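Project Report: Teaching a Simulated Arm to Tidy Up, Then Building One in the Garage

Lanton workshop group, autumn term

What I was trying to do

My idea back in September was simple enough to fit on a sticky note: get a robot arm to pick small things up off a table and put them in a tray. I wanted to do the whole thing at home, in our half of the garage (my mum's car has the other half, and that was a firm negotiation), with a few evenings a week at the Lanton shared workshop for anything that needed a proper drill press.

The real arm is a home build. I called it Drusum, after a misheard word that stuck. It's got five joints, hobby servos, printed links and a two-finger gripper that I've redesigned more times than I'd like to put in a report. Because the real thing was in bits on the bench for most of the term, I did nearly all the picking work in simulation first, with a ready-made model of a much nicer arm than mine. I know that sounds backwards! But the grasping code doesn't care very much which arm it's driving, as long as I give it the right joint limits, and I could run it all night without burning out a servo.

The garage side

The base plate came from an old shelf and took one afternoon. The shoulder took three weeks. My first version had the servo carrying the whole weight of the arm on its own little shaft, and it drooped as soon as I fitted the elbow. Rogério Sampaio, who runs the evening sessions at Lanton, looked at it for a bit and handed me a bearing from the spares drawer. I redrew the joint around the bearing and it stopped sagging straight away, which was lovely and also slightly annoying.

Wiring was the part I liked least. I started with everything on one power supply, and every time the elbow moved quickly the controller board reset itself. I now have the servos on their own supply and the board on another, with the grounds joined. There's a drawing of it in the back of my notebook, and it even has colours that match the real wires, mostly.

The gripper went through foam pads, rubber bands and finally some cut-up bicycle inner tube, glued on and left overnight. Inner tube is brilliant stuff. It's grippy, it's free if you ask nicely at a bike shop, and when it wears out you just cut another bit.

The simulation side

I split the simulated work into scenes. Each scene puts a handful of objects on a flat surface, fairly close together, and the program chooses one, works out where the fingers should go and has a try. I set the objects up to be a mixed lot on purpose: fruit, a cup, a plain block, toy bricks with studs on. A round thing wants a different grip from a square thing, and the bricks are awkward because the fingers can land on the studs.

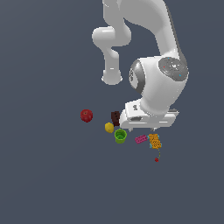 Thaís Cordeiro thought I was making it too easy for myself. Every object in a simulator is exactly where the program says it is, she said, so I ought to add some error to the positions before I trusted a single result, and she'd want to see the numbers from before and after.

She was right, and I grumbled about it for a day and then did it. I ran 1,000 tries with perfect positions and 2,000 with each object's reported position nudged a little in a random direction. I also had 170 tries left over from debugging, so the log holds 3,170 altogether, but I've left the debugging ones out of the results because I kept changing the code in between. Of the 3,000 that count, 2,463 ended with the object in the tray.

Most of the failures came from the nudged runs. The lemon was a regular offender. If the fingers closed a little off centre it squirted out sideways and rolled, and then the program cheerfully lowered the hand onto the spot where the lemon used to be. The apple did the same thing less often. With the cup, my code kept trying to grip right across the outside, and the fingers only just open wide enough, so a small error meant one finger came down on the rim. I changed it to put one finger inside and one outside, and the cup went from one of the worst objects to one of the best.

Crowding was the other big problem. My planner checked whether the fingers would fit around the object it wanted, and completely forgot that the hand above them is wide. It would go for a brick and shove the neighbour out of the way with its palm. I fixed this by checking the whole hand against everything nearby and picking the object with the most space first. That's pretty much how I clear a plate of food, now I think about it.

Moving it over to Drusum

This is where it got humbling. I copied the code across, changed the joint limits, put a wooden block on the garage bench and pressed go. The arm went confidently to a point a good way left of the block and closed on nothing. I'd measured the base position from the wrong edge of the plate. Once that was sorted it got the block on the second try, and I shouted loud enough that my brother came out to see what had broken.

It's still slow, and it wobbles at full stretch. I've limited it to things within easy reach and I let it pause before closing so the wobble dies down. Blocks are good, bricks are all right, and a real lemon is heavier than you'd think when your wrist servo is the cheapest one in the shop. I haven't done enough runs on the real arm to give a proper success rate, so I'm not going to pretend to have one.

What I'd change

I'd build the shoulder with a bearing from day one, obviously. I'd add the position errors to the simulation at the very start too, as I spent a fortnight polishing code that only worked in a perfect world. And I'd write down every change as I made it. There's a page in my log that just says "better now", and I have no idea what I did.

Next term I want to fit a camera so that Drusum can find things for itself (at the moment I type the positions in, with a ruler in my other hand). Rogério has said I can have a corner of the long bench for it, so the car might finally get a bit more room.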